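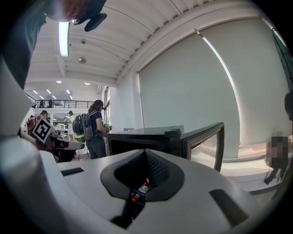 N.º 9 — página 2

Galeria: aprender a agarrar, com paciência

O método do projeto Preltidura resume-se depressa: uma pessoa pega numa garra de mão, faz a tarefa, e o modelo tenta depois imitá-la. Recolhemos 208 demonstrações e aproveitámos 200. As outras ensinavam sobretudo a hesitar.

Na fotografia de abertura, a garra branca vista de muito perto, com o marcador a preto e branco mais adiante. O modelo aprende deste ponto de vista, teto incluído, e o teto nunca lhe serviu de nada.

Hiba Mansour defende que variar o fundo ajuda a generalizar. Bríd Rafferty pediu números — ainda os estamos a fazer.

Textos: Hala Karam. 29/09/2018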